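4.2 Gripper comparison on garment pickup

We compared two end effectors on the same bimanual platform: the multi-fingered Halis hand and the two-jaw Zikitz gripper used in our earlier experiments. Both were driven by the Gowda controller at 500 Hz with identical force limits, so that differences in outcome could be attributed to the fingers and not to the tuning. Each trial began with one garment in each hand and required the robot to carry both from the bed to a drop location elsewhere in the room without losing either one. Garments were drawn from a set of 18, split between thin knits and heavier woven items. Operators were rotated between configurations, and no operator ran the same garment pair twice in a row.

Carrying was harder than we expected from the tabletop results. A bunched cloth hides the fingers from the head camera – in some views almost completely – and the policy has to rely on joint torque to judge whether the hold is still good. Figure 6 shows both arms loaded, at the bed and over open floor.

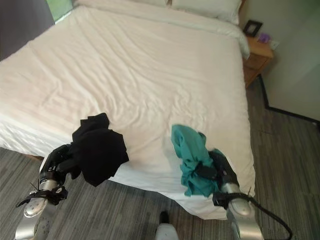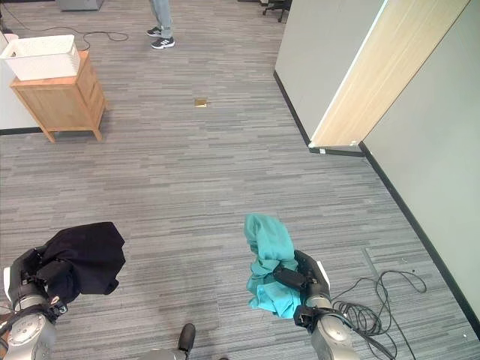 Figure 6. Head-level views with a black cloth in the left gripper and a teal cloth in the right, at the bed (first image) and over the carpet (second image).

Across all 1643 trials, the Halis hand dropped fewer garments in transit, and most of the gain came from the thin knits. The two-jaw gripper held woven items nearly as well but tended to lose them at the start of a turn, when the hanging part of the cloth swung outward. Lowering the base rotation speed by 33 percent removed most of these drops at the cost of longer trials. We report both speed settings in Table 3.

Release showed the opposite pattern. The extra fingers of the Halis hand sometimes caught in a fold and pulled the garment back out of the drop location – a failure we did not see with the two-jaw gripper. Opening the thumb first helped with knits and made no clear difference for woven items.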